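We use cookies to keep this site running and to remember your reading settings. Accept all | Manage choices

Dostholm Open Day

Last edited 23/09/2023 by the Robotics Events desk

The Dostholm Open Day is a public demonstration of robot training methods held at the Dostholm hall in Gindberg. It is run by Hivmont, a company that collects recordings of people doing household work and prepares them for training robot arms. The event is best known for its kitchen table, where operators handle ordinary appliances with hand-held grippers. It has been praised for letting visitors stand close to the work and criticized for how little of that work is done by a robot.

Background

Hivmont moved into the Dostholm hall after giving up a smaller site across town. The first open day was held in November of the following year and was meant for suppliers and job applicants. Later ones were opened to the public. Hivmont's own count for the most recent event was 1,278 visitors. The figure was taken from door scans, and the company has not said whether a person who left for lunch and came back was counted twice.

The program lists 5 stations, with short talks between sessions. Early publicity used the phrase "the robot kitchen," which was dropped after visitors complained that they had come to see a robot cook. The current leaflet says "learning from hands," a phrase that is more accurate and draws fewer families.

The kitchen table

The main station is a white table with black tape marking out areas of its surface. An operator holds one gripper in each hand and uses the pair to lift, turn and set down appliances and their parts. The grippers have no arm behind them. All of the reaching, balancing and deciding is done by the person, and the recordings are later used to train a machine to make similar moves.
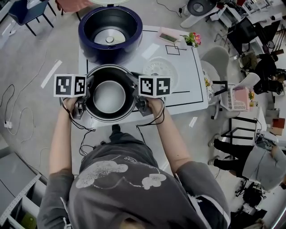 An operator holding a rice cooker body between two hand-held grippers at the kitchen table.

Rice cookers are a sensible choice of object. They have smooth curved sides, an inner pot that comes out, and parts that need to be lined up before they will sit flat. They are also awkward to pick up with two fingers, and a clumsy grip shows at once. On the other hand, a cooker body lifted in the air by a skilled person says very little about what a trained robot would do with the same cooker on a crowded counter. Hivmont's leaflet moves from one to the other in a single sentence.

The printed square markers on the grippers are there so that software can work out where each tool is and which way it is facing. Guides at the station explain this well. They are less ready to talk about how often a recording has to be thrown out when a marker is hidden or a cable gets in the way. A leaflet handed out at the door states that 71 percent of recordings are kept after checking. It does not say who does the checking, or what a recording must show in order to pass.

Layout and access

The hall is a large, bright room with an upper level reached by stairs. Visitors walk freely between the stations, and talks are given from the floor without a stage. The open layout has clear benefits. People can ask an operator a question between takes, and can see the cables, the spare chairs and the general mess of a working room, all of which are usually cleared away for trade shows. 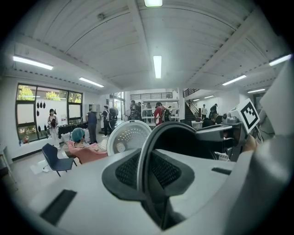
It also makes the demonstration hard to judge. With people coming and going, few stay at one station long enough to follow a task from start to finish. A visitor who watches for a minute sees a lid picked up or a pot moved and reasonably assumes that the rest went the same way. No schedule of takes is posted, and there is no screen showing which attempts were marked as failures.

Claims and criticism

The strongest claim made at the open day is that skills recorded on hand-held grippers carry over to robot arms with little extra work. The idea behind this is sound enough: if the fingers and the view from the tool are the same, the machine has less to relearn. What the event lacks is a plain test. A robot repeating the kitchen task in front of the same crowd, using a cooker it had not met before, would settle more than the talks do.

Hivmont has said that such a test is planned. A similar statement appeared in the program for the previous open day.

The Quintana review, a newsletter for automation buyers, sent a writer to the event and called it "a good look at a data shop, sold as a look at robots." Hivmont replied that collecting data is robot work and that visitors are told so on arrival. Both points can be checked against the leaflet, where the explanation appears on the back page under the parking directions.

Admission is free. Group bookings are taken through the Dostholm front desk.

Related articles
Hivmont
Dostholm hall
Quintana review
Hand-held gripper
Fiducial marker
Public events in Gindberg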